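# Eletti G3 linkage gripper

Two-finger electric gripper with exposed linkages, for arms with a standard flange. Stocked by Vorville as a single unit or as a bench kit with the Palumbo cable set. Page last revised 29 Apr 2019.

## Summary

The G3 is meant for picking small rigid parts out of bins and trays. The two fingers are driven by one motor through a pair of linkages, and each fingertip can be swapped with a hex key. It replaces the G2, which used the same motor but had closed finger covers that were hard to clean and added width where you least wanted it.

We sell three grippers in this size. The G3 is the one we suggest for parts that lie flat against a bin floor or close to a wall. If your parts are porous or soft, look at the Vosus suction head instead. If you only pick from a flat conveyor, the older G2 will do the same job and costs less while we still have it.

## Specifications

| Item | G3 |
|---|---|
| Drive | Electric, single motor |
| Fingers | 2, linkage driven |
| Supply | 24 V DC |
| Tips included | Narrow metal, flat rubber-faced |
| Control | Digital I/O or serial |
| Warranty | 3 years, tips excluded |

Mounting screws and a locating pin are in the box. The flange adapter is not, and you should order the one that matches your arm. Adapters are listed by bolt circle on the accessories page.

## What comes in the bench kit

- G3 gripper with both sets of tips
- Palumbo cable set, straight connectors
- Serial adapter for setup from a laptop
- Printed wiring sheet
- Spare pivot pins and clips

The kit price is $290 over the gripper alone. Most of that is the cable set. If you already run Palumbo cables on a G2, the connectors are the same and you can leave the kit out.

Angled connectors are available for the gripper end. They stick out less at the wrist but they fix the direction the cable leaves, so check which way your cables come down the arm before ordering them.

## How it compares with the other two

**Eletti G2.** Same motor, same stroke. The closed covers keep grit out of the pivots, and in dusty rooms that may be worth more to you than the extra reach of the G3. Tips are not interchangeable between the two models. We have stock until December and do not expect more after that.

**Vosus suction head.** Quicker on clean flat faces and much simpler to set up. It needs an air supply, and it loses grip on parts with a textured or oily surface. It also needs room above the part only, so it does well when pieces are packed side by side with no gap for a finger. We have customers who keep both and change over by hand.

**Eletti G3.** Slower to set up than either. You have to teach the open width for each part, and a wrong value will push a neighboring part aside before the fingers close. Once that is done it needs little attention. The narrow tips will go down between parts that the G2 has to approach from the end.

## Bench trials

We tried all three heads on painted and bare blocks in an open metal bin, using the same arm and the same bin position for each. Picks were commanded one at a time from a fixed list of poses, with the parts put back by hand between runs. The G3 was run for roughly 4000 cycles over the full set of trials, and the pivots were cleaned once along the way.

We did not try to tune for speed. The point was to see which part positions each head could be sent to without touching the bin, and what had to be changed in the approach to get there.
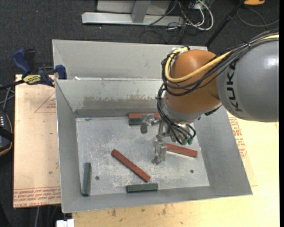
Wall clearance is the main thing to plan for with the G3. The linkages spread outward as the fingers open, so the widest point of the gripper is above the tips and can meet a sloping side before the tips get near the part. A block lying along the back wall with another one directly in front of it, like the red and green pair under the left finger, is the kind of position to test first. Turn the wrist so that the fingers open along the wall where you can, and use a smaller open width for that pick than for parts in the middle of the floor.

Cable routing comes next. Leave enough slack to turn the wrist through its whole working range, then tie the bundle back so that no loop hangs lower than the pivots. Do the first check at slow speed with the bin in place - a routing that looks fine in open air can rub on the rim once the arm is down inside.

Clamp the bin. Even a heavy one will creep if a fingertip touches the floor at an angle, and every taught pose shifts with it.

## Choosing tips

The narrow metal tips are the default and suit hard parts with a gap beside them. They will mark soft paint, and they will scratch a bare metal floor if the approach height is set too low. Set the height with a feeler gauge under one closed tip, then back off a little.

The rubber-faced tips hold smooth parts better with less force. They are wider, so allow for that in crowded bins. Replacement faces are sold in packs of 6.

Blank tips are also available for shops that want to machine their own. Drawings are sent with the order.

## Setup notes

1. Fit the adapter to the flange, then the gripper to the adapter, with the locating pin in.
2. Connect the cables with the supply off.
3. Home the gripper with nothing between the fingers.
4. Enter the tip length in the arm's tool settings. The two tip types differ.
5. Teach open width and closing force for each part.

Repeat steps 3 and 4 after any tip change.

## Ordering

Order as G3 (gripper only) or G3-K (bench kit). Give the make and model of your arm in the notes field and we will check the adapter against it before shipping. Unused grippers can be returned in the original box. Tips that have been fitted cannot.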